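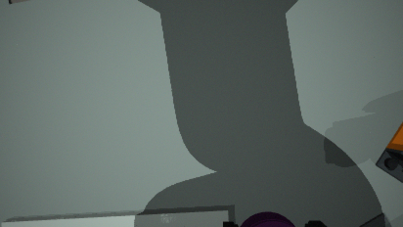

Flor Montoya wrote in June that the tables at the Adport centre were too low for cutting cloth and too high for writing, and asked whether the Prastport Adult Learning Service intended to replace them with the same model or to look at something else. Her letter arrived shortly before the yearly order for furniture was due. It was agreed that a different table should be tried for one term before any money was committed.

The table chosen was the Bastos, a folding work table with adjustable legs, supplied by Vetel. What follows is the Service's review of it. The Bastos was used in the main teaching room at Adport and in the smaller room at Prastport. It was paid for at the normal price, and Vetel had no part in the writing of this review.

Share 20 | Comments 3

Purpose of the trial

The Service runs classes in dressmaking, bookbinding, watercolour, basic accounts and written English. Most of its rooms are used for several of these in the same week, and often on the same day. A table must therefore suit a learner who stands to cut out a pattern in the morning and another who sits with a laptop in the evening. The old tables were bought when the centres taught office skills only, and were never meant for standing work.

Tutors were asked to report on height, steadiness, folding, storage and cleaning. They were not asked to compare the Bastos with any particular rival, and no scores were given.

Delivery and setting up

The tables came flat in card, with the legs already attached. The instructions are brief and clearly drawn, although the page on the leg locks is printed too small to read comfortably in a dim corridor. A table can be opened by one adult without tools. It is heavier than it looks, and the Service would prefer that two people carry it on stairs.

Each leg has a sliding inner section held by a sprung pin. The pin must be pressed in fully before the leg will move, and on new tables it is stiff. Tutors with weak grip or arthritis found this part difficult, and one asked for help at every session. The pins had loosened a little by the middle of term. Vetel, when asked, advised against oil and suggested a dry wax, which helped.

Height

The highest setting suits standing work well. Dressmaking learners who had been used to bending over the old tables reported less strain in the lower back at the end of a session, and the tutor was able to run the cutting-out lesson without the usual break. The lowest setting is right for writing and for most wheelchair users, with a clear space beneath and no crossbar at knee level.

The middle settings are less successful. The steps between them are wide, and bookbinding learners, who prefer to sit on a high stool, could not find a position that was quite right. A finer set of holes in the leg would solve this. The Service has put the point to Vetel and has been told that it will be considered.

Steadiness

At the low settings the Bastos is firm. At the highest it moves slightly when pushed from the long side, enough to trouble a person ruling a line but not a person cutting cloth. Two tables placed side by side are steadier than one, and a pair of linking clips is sold for the purpose. These are an extra cost. In the view of the Service they should be supplied with the table.

The feet have screw adjusters for uneven floors. They work, but they are easily lost, and Adport has already had to order spares.

The top

The top stood up to ordinary use. Pencil, tailor's chalk and poster paint came away with a damp cloth. Bookbinding paste had to be lifted with warm water and a plastic scraper if left overnight, as is the case with most tables. Ballpoint ink left a faint mark which has not been removed by any product the Service is willing to use in a shared room.

Craft knives must not be used directly on the top. This is stated in the instructions and should be repeated by tutors at the start of each course. A cutting mat is needed for bookbinding, and the cost of mats ought to be included in any comparison with a bench made for the trade.

The corners are rounded. The edging is well fitted and had not lifted anywhere when the tables were checked at the end of term.

Folding and storage

Folded tables stand upright against a wall, held by a strap. They take up far less space than the old ones, and at Prastport it has been possible to clear the passage outside the smaller room, which had been a matter of concern for some time. The wheeled rack offered by Vetel was not bought. It is listed as holding 20 tables, which is more than either centre needs, and it would not pass through the Prastport storeroom door.

Folding takes practice. The legs must be returned to the lowest setting first, and if this is forgotten the table will not close. Several learners tried to force it. A short notice is now fixed inside the storeroom door, and there has been little trouble since it went up.

Comments from users

Hugo Riviere reported that his accounts class noticed no difference until the old tables were brought back for an evening, at which point there were complaints. The watercolour group liked being able to stand. The written English group was content with the tables but asked for better chairs, a request that falls outside this review and has been passed on.

Care and guarantee

The guarantee covers the frame and the leg locks. It does not cover the top. Buyers who expect heavy craft use should bear this in mind, and should keep the delivery note, as a claim cannot be made without it. One table arrived with a bent pin and was exchanged within the week at no charge.

Recommendation

The Bastos is recommended for rooms shared between sitting and standing classes. It is not recommended as a main bench for bookbinding, nor for drawing that calls for a completely still surface. The Service will buy further tables for Adport and will keep the present ones at Prastport. Orders should quote reference 1131 and should ask for the linking clips and one spare set of feet per room.

Comments on this review may be left below or handed in at either centre.

Share 20 | Comments 3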